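3.2. Les surfaces de dépôt temporaires

Les entretiens menés dans la première phase de l'enquête faisaient revenir un même mot, celui de « débarras ». Les personnes interrogées l'employaient pour parler d'une table, d'un bout de plan de travail, parfois d'une chaise, où les objets de cuisine attendent d'être rangés, lavés ou jetés. Nous parlerons ici de surface de dépôt temporaire, au sens que Klinhom donne à ce terme dans son étude des cuisines partagées : un support horizontal dont la fonction première n'est pas le stockage, mais qui en tient lieu pendant une durée que personne n'a fixée.

Le corpus comprend 51 relevés, effectués dans 15 cuisines. Chaque relevé associe un plan de la pièce, une liste des objets posés sur la surface principale et un court entretien avec la personne qui s'en sert le plus. Les objets de moins de deux centimètres (miettes, bouchons, élastiques) n'ont pas été retenus. Les textiles l'ont été, quelle que soit leur taille – torchons, lavettes, serviettes en tissu –, parce qu'ils circulent beaucoup d'une surface à l'autre et qu'ils échappent souvent aux inventaires domestiques.

Pour le codage, nous avons repris la grille de Ratanaporn et Amegashie en la réduisant à quatre classes. Les outils regroupent tout ce qui se tient par un manche et sert à préparer ou à servir. Les contenants pleins comprennent les bocaux, les boîtes et les sachets dont le contenu est destiné à être consommé. Les contenants ouverts, bacs, plateaux et seaux, reçoivent d'autres objets. Les textiles et papiers forment la dernière classe. La grille d'origine distinguait en outre les emballages vides des emballages pleins, mais la distinction s'est révélée impossible à tenir pour les sachets opaques, que les enquêteurs n'avaient pas le droit d'ouvrir. Nous l'avons abandonnée après le codage des premiers relevés, qui ont ensuite été repris.

Les deux codeurs, Rattana Thongsuk et Wiroj Rattanakul, ont travaillé séparément. Leurs désaccords portaient surtout sur les plateaux, que l'un rangeait parmi les outils lorsqu'ils servaient au service. La règle adoptée est celle de l'usage au moment du relevé : un plateau sur lequel se trouve quelque chose est un contenant ouvert, un plateau nu est un outil.

Trois régularités se dégagent. La première concerne les outils. Ils sont rarement isolés : on les trouve par paires ou par petits groupes, posés à plat, et leurs manches ne sont alignés que si un rangement vient d'avoir lieu. Plusieurs personnes ont expliqué qu'elles posaient ensemble les ustensiles d'une même matière, le métal d'un côté, le plastique de l'autre, sans en avoir fait une règle. Dans la cuisine Brusley, ce tri précède même le lavage.

La deuxième tient à l'empilement. Sur les tables encombrées, les contenants à couvercle plat ou à parois droites servent de support à d'autres contenants plus petits. Les utilisateurs y voient un gain de place, mais la pile retarde aussi le rangement, car il faut déplacer l'objet du dessus pour atteindre celui du dessous, et l'ensemble finit par être traité comme un seul objet. Les sachets tenant debout échappent à cette logique. On les met côte à côte, souvent contre un élément plus haut.

La troisième régularité porte sur le contenant ouvert le plus haut, que nous appelons le pivot. Dans la majorité des relevés où il existe, il se trouve à l'intérieur de la table et non au bord, et les autres objets se distribuent autour de lui. Le pivot n'est pas forcément utilisé. Dans la cuisine Ustell, il était resté vide pendant toute la durée de l'enquête, et l'occupante disait le contourner « par habitude ». La figure 4 montre une disposition de ce type : le bac noir fait office de pivot, deux ustensiles de service en métal sont posés devant lui, deux sachets se tiennent à sa gauche et un bocal rond repose sur une boîte transparente. 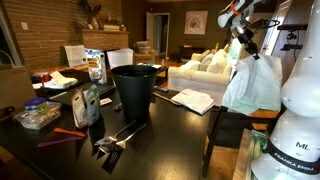
Figure 4. Surface de dépôt à pivot central. Les ustensiles orange-rouge et violet relèvent de la classe des outils, le papier froissé du plateau sombre et le tissu suspendu à droite de celle des textiles et papiers.

3.3. Durée de séjour des objets

La question de la durée a été traitée à part, sur les seules cuisines où plusieurs passages avaient été possibles. Un objet est dit résident s'il figure sur la même surface lors de deux relevés consécutifs. Cette définition est grossière – un bocal peut avoir été rangé puis ressorti entre deux visites – mais elle a l'avantage de ne pas dépendre de la mémoire des occupants.

Les contenants pleins sont les résidents les plus stables. Les outils se renouvellent davantage, à l'exception de ceux qui n'ont pas de place attribuée dans un tiroir. Quant aux textiles, leur présence est presque constante, mais il s'agit rarement du même tissu d'une visite à l'autre. Dans la cuisine Sidlow, les torchons changeaient à chaque passage alors que leur emplacement, au coin de la table, restait identique. Nous avons donc codé séparément la résidence de l'objet et celle de l'emplacement, et c'est la seconde qui est utilisée dans les comparaisons de la section 4.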